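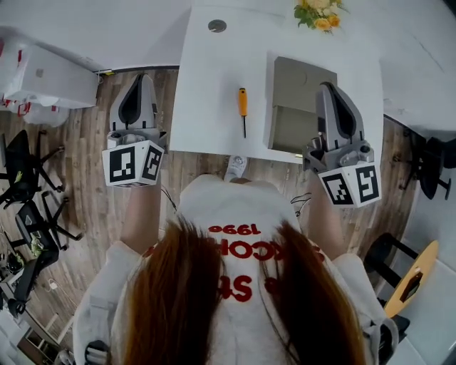
At the white table, fuzzy top with the red lettering.

From: Kaiwen Jia
To: Wosville knitters list
Date: 21 Mar 2025
Subject: Re: Washing fuzzy yarn

Answering the question below, as I went through this in February with two sweaters in the Mikex brushed yarn.

> Has anyone washed a finished piece in the Grustlow mohair blend?
> The label says hand wash only. Mine is a size 12 pullover and
> I don't want it to felt. Also, does it shed less afterward?
> Lapiņa

I haven't used Grustlow, but the fiber content is close. Cool water, a little wool wash, soak for 18 minutes, no rubbing. Press the water out in a towel and dry it flat. Mine took two days. The width grew by half an inch and the length stayed the same.

It does shed less, but long hair still gets caught in the nap at the shoulders. I tie mine back.

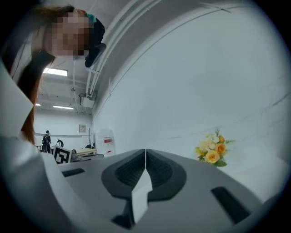
Leaning in, hair down.

If you swatched, wash the swatch first and measure it again. I was on size 8 needles and my gauge loosened slightly. I have 11 balls of the Mikex left in gray if anyone wants them for the cost of postage. Write to me off list.

Kaiwen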